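Vasilakis Email Marketing – Frequently Asked Questions

How often should I email my list?
Once a week is plenty. Your customers like you, but they also have jobs.
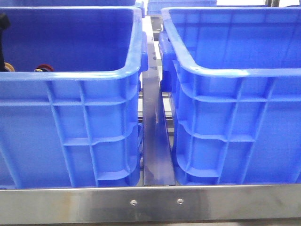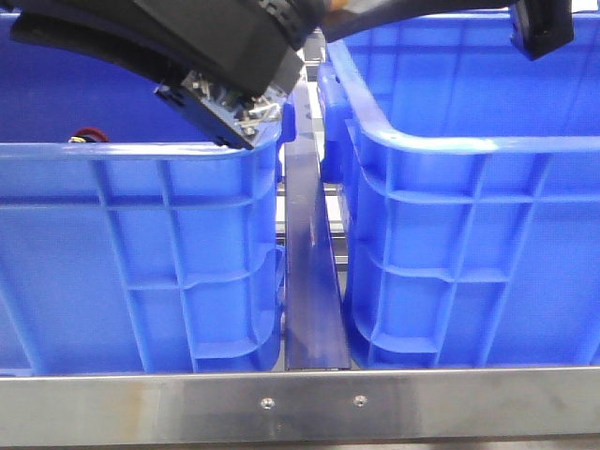 Do I need a huge list?
No. A shop with 100 people who open things beats one with 333 who don't.

How long can a subject line be?
We stop at 60 characters. Past that, phones do the editing for you – badly.

Can I just buy a list?
You can. We won't send to it.

How do I cancel?
Reply to any invoice before the end of the month.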